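The woman who runs the bakery at the end of Jostier's main street has been up since two in the morning, and by the time I sit down across from her she has already lived what most of us would call a full day. She pours me coffee without asking how I take it, pushes a plate of rye toast my way, and apologizes for the flour on the chair. I tell her I don't mind. I really don't. The toast is very good.

We were supposed to talk about her sourdough, and we did get to it eventually, but first she wanted to tell me about sleep. She has worked nights for most of her adult life, starting with the late shift at a plant over in Skenolo, and she has opinions on the subject.

"People ask if I'm tired," she says. "Well, sure. Aren't you? But I've been a night person with a night job for so long that my tired comes at a different time, that's all. Mine comes at noon. By one o'clock I'm no good to anybody."

She was in her twenties when she started at the plant, and she stayed long enough to see the work change around her. She liked the people and the quiet drive home against the traffic, with everyone else coming in as she was going out. What she never liked was the break room at four in the morning.

"That's the bad hour," she says. "Four o'clock. You could put a brass band in the room and we'd all still be staring at the vending machine. I used to walk up and down the hall just to keep my eyes open, and I'd sing a little, until somebody asked me not to."

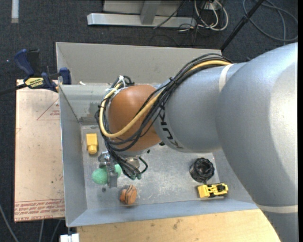
A KUKA robot arm reaching into a metal bin.

She left the plant at 49, with some savings and a recipe notebook she had inherited from an aunt in Abugri. Everybody told her that a bakery was a funny way to get away from night work. She laughs about it now, a big laugh that makes the man at the next table look up from his paper.

"I know, I know! But it's my own night now. I've got the radio on. I've got the door propped open in summer. And around five the first loaves come out and the whole street smells of it, and I think, all right, I can do this again tomorrow."

So how does she sleep? In two pieces, she tells me, and she is strict about both. She lies down after lunch, with the phone in a kitchen drawer and heavy curtains her sister sewed, and gets up when the school buses go by. Then supper, dishes, a little television, and back to bed from eight until half past one. She tried doing it all in one stretch and was miserable for a whole winter. She tried pills once and hated how she felt the next day.

Her advice to anyone starting on nights is mostly about food — eat your real meal before the shift, keep something small and salty for the bad hour, and stop the coffee earlier than you'd like. She also says to tell your neighbors. Hers mow their lawns in the evening now, and she pays them back in cinnamon rolls.

"And don't try to flip back on your days off," she adds. "I did that for years, and I was like a person getting off a plane every week of my life. Go halfway. Stay up till midnight, sleep till eight. Your family will get some of you, and your body won't hate you for it."

It was nearly noon by then, and I could see her starting to fade. She wrapped the rest of the loaf in paper for me and walked me out, turning the sign on the door as we went.

Comments (3)

hokumo_nightowl
Nineteen years of nights at the hospital in Hokumo and she is dead right about four o'clock. Pretzels got me through it.

rye_and_shine
I do the two-piece sleep too and my doctor was fine with it once I explained. The curtains make all the difference. Does she sell the rye on weekends?

M. from Abugri
Lovely piece. Tell her the lawn mowing tip needs to reach my street!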